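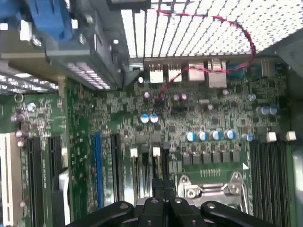

BRUVBRIDGE, December

Naheed Awan repairs desktop boards for Driko, and most of her bench hours go to power faults. "People replace the supply first," she said. "Then they replace it again."

Her intake routine starts with a resistance check on each rail, power disconnected. Of the last 400 boards logged, 9 had a dead short. The rest needed a load test, run for two hours at a fixed current.

She keeps no stock of salvaged capacitors. "The date code tells you when it was made – it says nothing about the heat it has seen."

Awan charges a flat fee for diagnosis and returns the board with readings on paper. Jobs booked in before 7 a.m. are measured the same day.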